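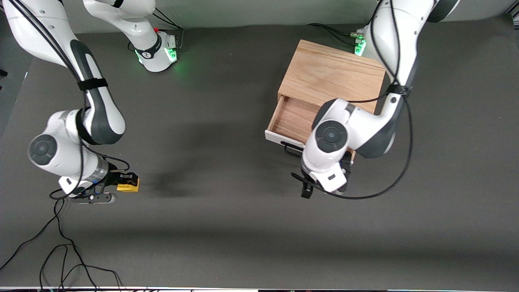

図1 引き出し付きの木製収納箱と黄色い直方体の小物。天板は濃い灰色。

4. 卓上収納箱は片づけを促すか

4.1 問題の所在

卓上に置く小型の収納箱が机の上の散らかりを減らすという主張は、収納用品の販売資料だけでなく、住居学や作業環境の文献にも繰り返し現れる。図1のような木製の箱に引き出しが付いたものは、その典型とされることが多い。前節で整理した文献の大半は、箱を導入した机では露出した小物が減ったと報告しており、著者の多くはそれを「片づけが促された」と要約している。

本節はこの要約を疑うところから始める。露出した小物が減ることと、片づけが行われることは、同じ事柄を指していない。引き出しに入った小物は、上から机を眺める観察者には見えなくなる。見えなくなったものを「片づいた」と数えるなら、箱を置けば数値が改善するのは測定の定義からほとんど自明であり、わざわざ調査をするまでもない。問われるべきは、引き出しに入った物が必要なときに取り出され、使われ、また戻されているかどうかである。ところが、この往復を追った研究は驚くほど少ない。

なお、以下で「収納箱」と呼ぶのは机の上に自立して置かれ、引き出しを備えた箱に限る。机に作り付けの引き出し、蓋を上に開ける箱、仕切りだけの浅いトレーは含めない。先行研究ではこれらがしばしば一括されているが、物を入れるときの手間も、入れたあとの見え方も異なるので、まとめて論じる理由が見当たらない。

4.2 Michielsの「受け皿仮説」

収納箱の効果を肯定する議論のうち、理論らしい形をとっている唯一のものは、Fenna Michielsのいわゆる受け皿仮説である。その骨子は次のように読める。机上に散在する小物の多くは、しまう場所が遠いから散在するのではなく、しまう場所が決まっていないために散在する。したがって、用途を限定しない受け皿を手の届く範囲に用意すれば、使用者は分類の判断を先送りにしたまま小物を机の面から除くことができる。先送りの費用は小さく、除去の利益は大きい。よって机上は片づく。

仮説の前半には説得力がある。消しゴムや付箋、予備の部品のような小物が机に残るとき、使用者が迷っているのは距離よりも行き先だという観察は、我々の聞き取りとも矛盾しない。問題は後半にある。先送りの費用が小さいという部分について、Michielsは根拠を示していない。入れる瞬間の費用だけを見れば確かに小さいだろう。しかし先送りされた判断は消えてなくなるわけではなく、引き出しの中に蓄積する。用途の定まらない物ばかりが入った引き出しから特定の一つを探し出すときに、使用者はその費用をまとめて支払うことになる。

Michiels自身もこの点に気づいていた形跡があり、論考の末尾で「引き出しの内部は定期的に見直されるべきである」と述べている。だが定期的な見直しが行われるのであれば、それは片づけそのものであり、収納箱がなくても机上は整うはずである。仮説は、自らが説明すべき行動を前提として忍び込ませていることになる。

4.3 資料

この疑いを検討するため、我々はRuddの共同作業所で収集された机上記録を再分析した。記録は合計451件で、それぞれの机について、露出した小物の有無、収納箱の有無、使用者による簡単な自己申告が含まれる。収集の目的は作業所の備品管理であり、収納箱の効果を調べるために作られた資料ではない。この点は利点でも欠点でもある。利点は、使用者が「片づけを見られている」と意識して振る舞いを変えた可能性が比較的低いことである。欠点は、引き出しの中身が系統的に記録されていないことで、本節の議論にとってはこちらのほうが重い。

補助的な資料として、Jiltbridgeの事務室で行われた追跡記録も参照した。こちらは小物の出し入れを使用者自身が書き留めたもので、出し入れの記入は715回分ある。ただし自己記入であるから、入れた回数は几帳面に書かれ、取り出した回数は書き漏らされる、という偏りを疑わなければならない。急いで物を探しているときに筆を取る人は多くないだろう。逆に、片づけたことを記録するのは気分のよいものである。我々はこの資料を、方向の見当をつける以上の目的には使わない。

収納箱の仕様は両資料で統一されていない。Ruddで用いられていたのは主にBramitzの木製品であり、Jiltbridgeでは使用者の私物と支給品が混在していた。材質の違いが結果に影響したとする報告もあるが、後述するように、我々はその主張にも懐疑的である。

4.4 露出した小物の減少について

Ruddの記録で収納箱のある机とない机を比べると、露出した小物がないと判定された机の割合は、収納箱のある側で高かった。ここまでは先行研究と同じである。しかし、この差をそのまま効果と呼ぶことには三重の無理がある。

まず、収納箱は無作為に配られていない。作業所では希望者が申請して箱を受け取る仕組みになっており、申請する人はもともと机の状態に関心を持つ人だったと考えるのが自然である。実際、自己申告欄には箱を受け取る前から毎日机を拭いていたという記入が散見される。こうした使用者の机が整っているのは当然で、箱の手柄にするのは気前がよすぎる。

次に、収納箱自体が机の面を占める。図1では箱は天板の右半分に置かれている。机の大きさに対して箱がある程度の面積をとれば、その分だけ小物を置ける面は狭くなる。面が狭くなれば露出した小物が減るのは当たり前で、極端なことを言えば、引き出しの付いていない木の塊を置いても同様の結果が得られるかもしれない。この比較を行った研究を我々は知らない。Idiaの試験室で計画されたことはあるらしいが、結果は公表されておらず、計画が実行されたかどうかも確認できなかった。

そして、「露出した小物」の判定基準が記録者に委ねられていた。箱の上に載せられた物を露出と数えるかどうかで、記録者の扱いは割れていた。一部の記録者は箱の上を「収納」に含めている。この扱いに従うと、引き出しを一度も開けずに箱の天面へ物を積み上げていく使用者が、模範的な使用者として集計されることになる。

我々は箱の上の物を露出に含める形で判定をやり直した。両群の差はかなり縮まったが、消えはしなかった。残った差が箱の効果なのか、申請者の性質なのか、あるいは占有面積の問題なのか、この資料からは区別できない。区別できないものについて、効果があったと書くべきではない。

4.5 入れることと戻すこと

片づけを往復として捉えると、見るべきは引き出しに入れる動作の容易さだけでは足りない。小物を一つ手に取り、箱の前まで運び、引き出しの中に置くまでの一連の動作は、確かに単純である。図1にある黄色い小物のように、角ばっていて小さい物であれば、引き出しの中で場所を選ばない。だからこそ、このような物は実演に好んで使われるのだと思われる。単色で輪郭のはっきりした直方体は、しまわれたことが誰の目にも明らかで、測定の上でも都合がよい。

現実の机上の小物はそうはいかない。からまった線、半分使った付箋、どの機器のものか分からない小さなねじ、途中まで読んだ紙片。Ruddの自由記述欄で不満として挙げられた物は、ほぼ例外なくこの種のものであった。ある使用者は「入れるのは簡単だが、入れたあと自分が何を持っているのか分からなくなる」と書いている。別の使用者は、同じ部品を買い直したあとで引き出しの奥から古いほうを見つけたと記している。こうした記述が何件あれば仮説への反証になるのかという基準はもちろんない。ただ、受け皿仮説が費用を小さいと見積もった箇所に、まさに不満が集まっていることは指摘しておきたい。

Jiltbridgeの記入を見ると、入れたという記入は取り出したという記入を大きく上回る。これを文字どおりに受け取れば、引き出しは一方通行の容器になっていたことになる。先に述べた記入の偏りがあるので、文字どおりに受け取ることはできない。だが偏りを理由にこの結果を退けるのであれば、同じ資料の「入れた」回数だけを引いて収納箱の利用が活発だったと述べる議論も、同時に退けなければならない。前節で引用した文献の中には、この非対称な読み方をしているものがある。

同じ使用者の記入を時間の順に追うと、もう一つ気になる傾向が見える。導入直後には入れる記入が続き、その後しだいに間隔が空いていく。引き出しが満杯になったのか、使用者が記録に飽きたのか、机上に片づける物がなくなったのか、いずれの解釈も可能である。追跡は最長でも8週間までで打ち切られており、その先は分からない。6月に始まった記録が夏季の休みにかかって途切れている例もあり、終盤の減少を論じること自体に無理がある。

4.6 材質と見た目に関する主張

収納箱の効果を木という材質に帰する議論にも触れておく。明るい色の木材は使用者に落ち着きを与え、丁寧な扱いを誘発し、結果として引き出しの中まで整う、というものである。Bramitzの製品説明にもこれに近い文言がある。我々はこの連鎖のどの環についても、検証に耐える資料を見つけられなかった。

図1の箱も明るい色の木でできているが、濃い灰色の天板に対してそれが目立つことは、色の対比で十分説明できる。目立つ箱が使われやすいというなら、塗装した金属でも樹脂でも同じことが言えるはずで、木であることの寄与を取り出すには、色をそろえて材質だけを変えた比較が要る。Ruddの自己申告では木製の箱を好むという回答が多かったものの、好みと使用は別の変数である。気に入っている箱だから中に雑多な物を入れたくない、という理由で引き出しを空のままにしている使用者さえいた。この使用者の机の上には、小物がそのまま並んでいた。

引き出しの前板が中身を隠すことの是非も、見た目の問題としてのみ論じられがちである。中が見えないことは、机に向かう者の視界を静かにする一方で、何が入っているかを記憶に頼らせる。静けさの利益と記憶の負担のどちらが大きいかは、おそらく物の種類と使用頻度によって変わる。一律に「隠せば整う」と述べる文献は、利益の側だけを数えている。

4.7 引き出しの見直しに関する小規模な確認

受け皿仮説が暗黙に要求する「定期的な見直し」が実際に行われているかどうかを、我々はRuddの使用者のうち4名に尋ねた。人数の少なさは承知しており、ここから割合を述べるつもりはない。目的は、質問票に「見直しをしていますか」と書いたときに回答者が何を思い浮かべるのかを知ることにあった。

返ってきた内容はまちまちであった。引き出しを開けて中を眺めることを見直しと呼ぶ人もいれば、全部を机に出して入れ直すことだけを見直しと考える人もいた。物を捨てなければ見直したことにならない、という厳しい基準の持ち主もいる。さらに、箱ごと別の机に移したことを見直しと数えた回答もあった。この幅を前にすると、先行研究で「使用者の多数が定期的に見直しを行っている」とされた集計が何を数えていたのか、改めて分からなくなる。少なくとも、同じ語で尋ねた回答を足し合わせてよいとは思えない。

聞き取りの過程では、引き出しの中身を挙げてもらうことも試みた。思い出せた物と実際の中身を照合すると、よく使う筆記具や定規は挙がるが、一度しまったきりの小物はほとんど挙がらなかった。記憶に残らない物が本人にとって不要な物であるなら、捨てればよいだけの話で、収納する必要はない。必要だが思い出せない物であるなら、収納箱はそれを失わせたに等しい。どちらの場合にも、受け皿仮説にとって都合のよい解釈は出てこない。

4.8 小括と留保

以上の検討から、収納箱が片づけを促すという主張について、我々は支持を保留する。机上に露出した小物が減ることは再分析後も弱い形で認められたが、その原因を箱に帰する根拠は得られなかった。引き出しに入った物がその後どうなったかについては、資料がほとんど何も語っていない。

この保留は、収納箱に効果がないという主張とは異なる。我々の資料は、効果の不在を示すのにも同じように不向きである。引き出しの中身を継続して記録し、箱の占有面積をそろえ、配布を申請によらない方法で行えば、現在よりはましな議論ができるだろう。小物の選び方にも注意が要る。扱いやすい形の物だけを並べて行う試験は、片づけの最も易しい部分しか見ていない。線の類や紙片、所属の分からない部品を含めたときに結果がどう変わるかを確かめる必要がある。

もっとも、そのような調査を行ったとしても、何をもって片づいたとするかの定義が先に固まっていなければ、結果は再び定義の選び方に左右される。次節では、露出量に代わる指標として、特定の小物を求められてから手に取るまでの所要時間を用いる案を取り上げる。この指標にも、探し慣れた使用者ほど良い値が出るという難点があり、そのまま採用できるとは考えていない。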